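Lehre > Automatisierungstechnik > Begleitmaterial > Exkursion Greifen und Handhaben

Handout 7: Vorführung bei Zeltar, Standort Drindville

Die Exkursion fand am Montag, 16. Oktober 2023 statt. Das Handout fasst den praktischen Teil zusammen und ist für die Übung mitzubringen.

1. Ausgangslage

Textilien sind biegeschlicht – sie geben beim Anfassen nach und behalten keine feste Form. Ein Greifprogramm mit festen Koordinaten reicht deshalb selten aus. Im Projekt Prallance werden Bewegungen von Hand vorgemacht und aufgezeichnet. Die Person führt dabei einen Handgreifer mit zwei Backen, ein Roboterarm ist in dieser Phase nicht beteiligt. Der Datensatz umfasste am Tag des Besuchs 970 Durchgänge, davon 351 mit Hosen.

2. Aufgabe Kleidung

Gearbeitet wird in möblierten Wohnräumen mit normalem Tageslicht. Für die Auswertung sind vor allem die Stellung der Backen zum Stoff und die Lage der Kanten wichtig.

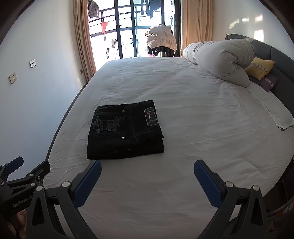
Abb. 1: Handgreifer mit geöffneten Backen vor einer gefalteten schwarzen Jeans.

Bei gefalteten Hosen liegen mehrere Stofflagen übereinander. Greift man nur die oberste, öffnet sich das Paket beim Anheben. Nieten, Nähte und Aufnäher verändern die Dicke örtlich und sind bei der Wahl des Greifpunkts zu berücksichtigen. Ein faltiges Laken als Unterlage erschwert zusätzlich die Trennung von Objekt und Untergrund, weil die Backen auch das Laken fassen können.

3. Aufgaben zur Nachbereitung

a) Skizzieren Sie zwei mögliche Greifpunkte an einem gefalteten Kleidungsstück und geben Sie die Anfahrrichtung an.
b) Welche Größen müssen neben dem Kamerabild aufgezeichnet werden, damit ein Arm die Bewegung nachfahren kann?
c) Vergleichen Sie das Verfahren mit dem Teach-in aus Handout 2.

Abgabe als PDF, höchstens 2 Seiten.

Kommentare

mk_at: Gilt bei b) die Öffnungsweite als eigene Größe?
Lehrstuhl: Ja, bitte getrennt von der Lage angeben.
tobi7: Die Skizze darf von Hand sein, oder?

Weitere Unterlagen

Handout 2: Teach-in und Bahnplanung
Handout 6: Backengreifer und Sauggreifer
Paisan: Anleitung zur Übungssoftware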